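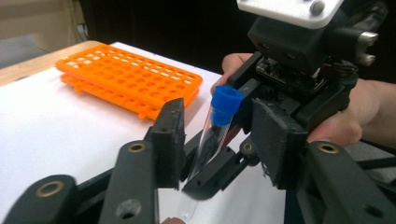 Nhung Giáp told me this morning that I should stop translating in my head before I open my mouth, and that the choir will not mind if my vowels are wrong for a few more weeks. She said it on the stairs, with her coat already on, so I had no time to answer. I have thought about it all day.

November 23, 2024

We rehearsed in the upper room again, the one with the cold radiator. The new piece is called Leka and it is written in four parts. I am with the altos. I had expected to find the notes difficult, but the notes are fine. The words are the trouble. In the second verse there is a long line without any place to breathe, and I come to the end of it with my shoulders up near my ears. Our conductor asked us to sing it seven times in a row. On the fifth I finally took a breath in the middle of a word, very quietly, and I believe the woman beside me did the same.

I joined in May, when I understood perhaps half of what was said between the songs. Now I understand the jokes, but I laugh a little after everybody else. It is a strange thing to be on time with the music and late with the talking.

After the break we went back to the Drandusska, which I love. The colour of it is dark, and the basses have the melody for once. I wrote in pencil over bar 158 "do not hurry", in my own language, so that it would go into my head faster. Perhaps this is exactly what Nhung means. I rubbed it out at home and wrote it again in English, and now the paper is grey and hard to read.

I walked home by the river instead of taking the bus, roughly seven kilometres. My boots were not right for it. At the bakery I bought a loaf of rye and said the whole sentence without preparing it first – the girl only asked if I wanted it sliced. I said no, although I did want it sliced.

Mother telephoned at supper. I sang her the first verse and she said it sounded like a hymn from Nerkach, but sadder. I must remember to bring the pencil and the blue folder next time, and ask about the long line.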